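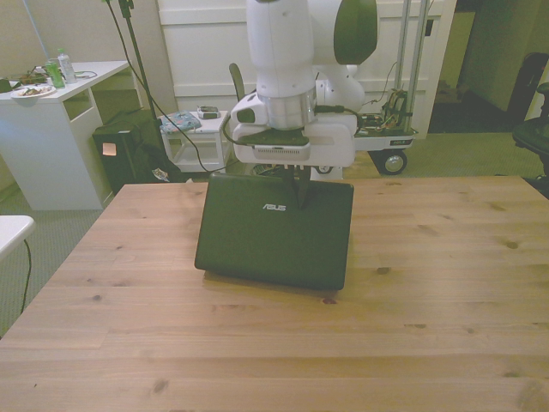 Orkwood Desk Notes

Orkwood is a small collection of pictures and short notes on shared work tables: what people leave on them, and in which order they clear them at the end of the day. Version 2 has 201 entries. Most come from home offices and project rooms in Mitstead, the rest from Linby.

What is in an entry

Each entry has one picture, a list of things on the main table, and a list of things on any second surface that can be seen. The two lists are kept apart. A closed laptop lying alone on a wooden table goes in the first list. A water bottle, a can and a plate with some food left on it, standing on a white desk at the side, go in the second.

Fields

entry_id – a number, never used again after an entry is removed
main_surface – table, desk, bench or counter
main_items – short names in the singular
second_surface – same values as main_surface, or empty
second_items – as above
laptop_state – open, closed or none
food_or_drink – yes or no, for all surfaces together
floor_items – things standing on the floor, for example a computer tower
note – free text, up to 20 words

How we name things

We use the plain name first and the color after it: "can, green" and "bottle, clear, green cap". If a brand can be read on the object, as with ASUS on a laptop lid, it goes in the note and not in the name. Cords are written as "cords" and we do not try to separate them.

Known problems

Leonie Ngata and Stijn Cuypers wrote the lists for the Linby part and did not always agree about plates. Leonie writes "plate, used" when there is food on it, Stijn writes only "plate". We will make this equal in the next version. Small things at the back of a desk are often missing from the lists, so please do not use the collection to compare how untidy two rooms are.

Changes

Version 2 – floor_items added in May, spelling of colors corrected.

Contact

Questions and corrections go to Marloes Geerts. Please give the entry_id.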